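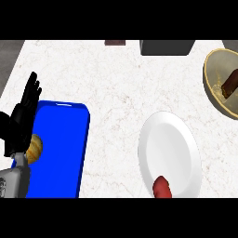 Hidmont Community Kitchen
Minutes of the June planning meeting

Present: Celeste Valdebenito (chair), Hipólito Quezada, Abelardo Zapata, Bautista Lagos, Donal Moynihan (minutes)
Apologies: none received

Meeting opened at 6:40 p.m.

1. Minutes of the last meeting
Agreed, with one fix. The oven repair was done by Drumden, and I had written down the wrong firm. Sorry, Drumden!

2. Soup Day report
Celeste gave the report and it was a happy one. We served 280 bowls, our best Soup Day so far, and the lentil pot was scraped clean before two in the afternoon. Hipólito's corn chowder got so many requests for the recipe that he has agreed to write it down at last (he cooks by eye, so this may take a couple of tries). Bread was the weak spot. We ran short early and had to send out for more, and what came back was sliced sandwich bread. People ate it cheerfully, but we can do better.

Abelardo offered to bake the rolls himself next time if someone can lend him a second mixer. Bautista has one at home and will bring it in.

Action: Hipólito to send the chowder recipe to Celeste. Bautista to bring the mixer.

3. Money
Takings after costs came to some $2,000, which is wonderful. Bautista is still waiting on one receipt for onions and will send everybody the exact number when he has it. There was a lively talk about how to spend it. Ideas were new stock pots, a proper knife sharpener, a bigger freezer, and paying for a bus to bring people over from the Domínguez apartments. The bus had the most support. Abelardo spoke up strongly for the freezer, and Celeste asked him to find out what a used one would cost before we rule it out.

Action: Abelardo to price freezers. Celeste to call about the bus.

4. Cooking classes
The fall classes are on! Hipólito will teach beans and rice, and Celeste will do empanadas again, this time over 2 evenings so that the dough can rest overnight and nobody has to rush the folding. Bautista would love to try a class for kids on making pasta by hand. Everyone liked this very much. Donal asked about ages, and after some back and forth we settled on eight and up, with a grown-up along.

Sign-up will be on paper at the front desk as before. Bautista wondered about doing it online through Flullance, which his sister's choir uses. We agreed to look at it in the winter when things are quieter.

Action: Donal to make the sign-up sheets. Bautista to write a short paragraph on the pasta class for the newsletter.

5. Herb beds
The mint has taken over the parsley. Hipólito will dig it out and put it in pots, and anyone who would like mint is welcome to as much as they can carry. The sage and thyme are doing beautifully. Celeste has tomato seedlings to spare and will bring them next time.

6. Pantry shelf
The swap shelf by the side door is busier every week. Please check dates before leaving anything, and please label home-canned jars with what is in them. We had a long debate over one that was either plum or beet. Abelardo opened it. It was plum, and very good.

7. Any other business
Donal asked that the big ladle be returned by whoever borrowed it. Celeste thanked everyone who stayed late to wash up after Soup Day.

Next meeting in July, same room, 6:30 p.m. Abelardo is bringing test rolls, so come hungry.

Meeting closed at 8:05 p.m.

D. Moynihan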